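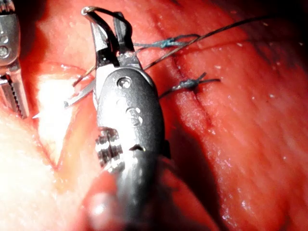

Two knots tied, jaws open for the next step. Heltstead student suturing project.

Grade the Stitch, Then Grade the Code
Opinion | 2023-10-04

The robotic suturing course at Heltstead ends with a score. Each student team submits a controller, the controller is run on the bench in the Hunt building, and the result is the fraction of attempts in which the arm completes one throw without a human taking over. The top team last April reached 95 percent. That number went on the department page and into at least two internship applications that I was asked to review.

I have taught the lab half of this course for three years and I think the number should be dropped, or at least moved to the bottom of the report. It measures whether the robot finished. It says very little about whether the work it finished is any good.

Consider what counts as a completed throw under the current rules. The needle has to enter on one side of the incision, exit on the other, and be regrasped. The entry point can be too far from the edge. The exit point can be out of line with the entry. The thread can be pulled hard enough to bunch the tissue, or left slack enough that the edges never meet. All of these pass. A team that places every bite badly and never drops the needle will beat a team that places good bites and drops the needle once in a while.

Students read a scoring rule the way they read any specification, and they build to it. Last year several teams found that a wide bite is easier to regrasp than a narrow one, as more of the needle point comes out on the far side. They widened the bite. Their scores went up. Every one of those teams could explain the change in terms of the metric, and few brought up the wound.

The course inherited this rule from the Seltel Challenge, the intercollegiate event our robotics club enters. In a competition the rule makes some sense. Judges have one afternoon, the runs go back to back, and a yes-or-no outcome can be called from across the room. A course has no such limit. We have a full term, a teaching assistant, and recordings of everything. Last term produced 835 logged attempts, and as far as I know the only field anyone ever sorted on was the pass flag.

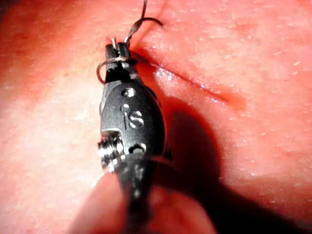

WHAT WE COULD MEASURE

Start with the grasp. A curved needle can be held in more ways than most first drafts of a controller allow for, and the way it is held decides much of what follows. Held too near the tip, it has no travel. Held too near the thread end, it rotates in the jaws as soon as the tip meets resistance. Held at a tilt, it goes in at a tilt. All of this can be checked before the needle touches anything. A team should have to report the grasp angle at the moment of entry, with the spread across attempts, and lose points when the spread is large. A controller that gets through by luck would then look different on paper from one that gets through by design.

Next is placement. Distance from the edge at entry, distance from the edge at exit, and spacing from the previous stitch are three numbers that can be taken with calipers after the run. No vision system is needed. I tried this on 15 stitches at the end of last term and it took less time than arguing with one team about whether a dropped needle had been dropped or released.

Thread handling is harder, and it is where I expect disagreement. The arms we use give no force reading at the tip that I would trust. Students estimate tension from motor current, and the estimate is poor. The usual response is to leave tension out of the grade because it cannot be measured well. I would put it in anyway, scored by eye on a short scale by two people who have not seen the code. A coarse score on something that matters is worth more to a student than a precise score on something that does not.

The objection I hear most often is about time. The course runs on a fixed bench schedule and each team gets 8 sessions. If students spend two of them on measurement, they have six left for development. I accept the arithmetic. I would still make the trade. Teams now spend their last sessions rerunning the same controller to collect a larger sample for the headline score, and they learn nothing from the tenth run that they did not learn from the fourth. 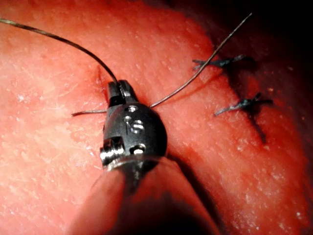 The other objection is that knots should not be graded at all in a first course. Knot tying involves two arms, a loop that will not hold its shape, and a short tail that has to stay where it was left. Most teams do it under manual control and automate only the throw. Some of my colleagues see that as a reason to exclude the knot from the score, on the grounds that it reflects operator skill. I see it the other way around. The student who ties by hand through the console finds out what the automated throw has left behind: how long the tail is, which side it is on, how much thread is available to work with. Those are outputs of the controller. If the person at the console has to spend a minute hunting for the tail, the throw before it was poor, whatever the flag in the log says.

A practical version of this needs very little. Keep the pass rate, as one line. Add a page with grasp angle, the three distances, and the tension score. Add a paragraph from whoever tied the knots, stating what they were handed. Jevlow, the logging tool we already run, will store free text beside each attempt, so no new software is required. The club can go on entering the Seltel event under the Seltel rules, and its members can tune for those rules on club time.

I would also stop publishing the top score on the department page. A table of every team's placement error would take the same amount of space -- and the internship reviewers I know would read it more closely.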